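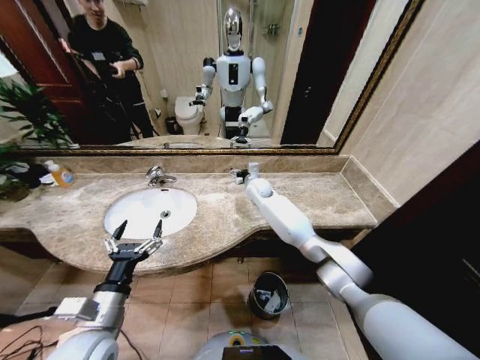
One comment on the last edition was that the pairing steps came too late, and that anyone working through the section in order had already handed out half the trackers before learning they were still asleep. Pairing now comes first.

Section 4. Preparing Hikar trackers for a trail race

This section covers waking the trackers, pairing them with the Nirau base unit, loading a course and assigning bib numbers. It assumes the base unit has been set up as in Section 3 and shows a steady green light. The sample course used throughout is the Bikildale loop, with 3,312 feet of climbing and a single turnaround checkpoint at Dursun.

4.1 Before you begin

You will need:
The base unit and its power supply
All trackers, charged
The wake key (gray, on the lanyard)
A laptop with the race file open
The printed start list

Charge the trackers the night before. A full charge from empty takes 89 minutes in the dock. A tracker left in the dock after it is full will not be harmed.

Caution: Do not charge a tracker with the rubber port cover torn or missing. Set it aside and use a spare.

4.2 Waking and pairing

1. Place the base unit on a flat surface and switch it on. Wait for the light to stop blinking.
2. In the race file, open Devices and choose Pair New. The base unit beeps once.
3. Touch the wake key to the notch on the back of a tracker until the tracker's light turns blue.
4. Hold the tracker within arm's length of the base unit. The light turns green when pairing is complete.
5. Check that the tracker's serial number has appeared at the bottom of the Devices list.
6. Repeat steps 3 to 5 for each tracker.
7. Choose Close Pairing when the last one is done.

The base unit stays in pairing mode for 33 minutes. If it leaves pairing mode before you finish, choose Pair New again. Trackers already on the list stay on the list.

Note: Wake one tracker at a time. Two trackers showing blue together may swap serial numbers on the screen, and the only fix is to remove both and start them over.

If a light goes from blue to red, the tracker has an older race stored on it. Hold the wake key in the notch until the light goes out, then begin again at step 3.

4.3 Loading the course

1. Save the course as a track file. Most mapping programs can do this from the Export menu.
2. In the race file, open Course and choose Load.
3. Pick the file and wait for the profile to draw.
4. Compare the climbing figure with your own. For the Bikildale loop it should read 3,312 feet.
5. Mark each checkpoint by clicking the line and typing its name.
6. Set the corridor width. The factory setting suits most forest trail. Widen it for open ridges where runners pick their own line.
7. Choose Send to Base.
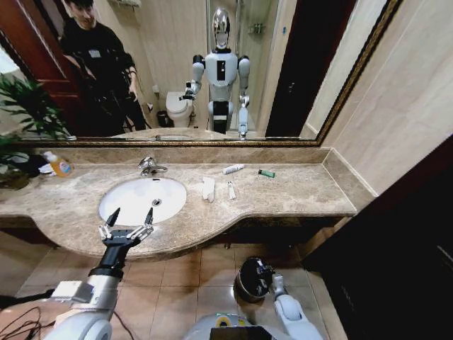
Sending the course to the base unit does not send it to the trackers. They receive it the next time they check in, so leave them awake and near the base unit until the Course column on the Devices list reads OK for every row.

On an out-and-back course, runners cover the same ground in both directions. Tick Two-Way under Course Options before sending. If this is left unticked, every runner will be shown as off course from the turnaround onward. You can tick it during the race, but alerts already sent will remain in the log.

Caution: Do not edit the course while the Course column is updating. Wait for OK, make the change, and send again.

4.4 Assigning bib numbers

1. Open Entrants and import the start list.
2. Click the first runner.
3. Read the serial number from the back of the tracker and type the last four characters in the Tracker box.
4. Write the bib number on the tracker's white strip in grease pencil.
5. Press Enter to move to the next runner.

Late entries go at the bottom of the list. They can be given any spare that has been paired, and the list can be sorted by bib afterward. For a runner who does not start, clear the Tracker box. Leaving it filled keeps the runner on the public map at the start line all day.

Relay teams share one tracker. Enter the team as a single entrant and put the names of the runners in the Notes box.

4.5 Fitting the tracker

The tracker goes in the pouch with the antenna end up. The pouch clips to the shoulder strap of a running vest, or to the back of a waist belt if no vest is worn. Close the flap completely. Phones and foil blankets should be packed in a different pocket, as either one can weaken the signal.

Ask each runner to look for the green flash as they leave the table. It comes every ten seconds. A tracker that does not flash should be swapped on the spot and the new serial number typed over the old one.

Note: Under heavy tree cover a position may arrive late. The tracker stores its positions and sends them once it has a signal, so a gap on the map often fills in by itself. See Section 6 for how long to wait before treating a gap as a missing runner.

4.6 Changes in this edition

Dated 31 January 2022. Pairing moved ahead of course loading. Two-Way setting added to 4.3. The wake key was black on units shipped before November and works the same way. Returning trackers to the dock after the finish is now covered in Section 7.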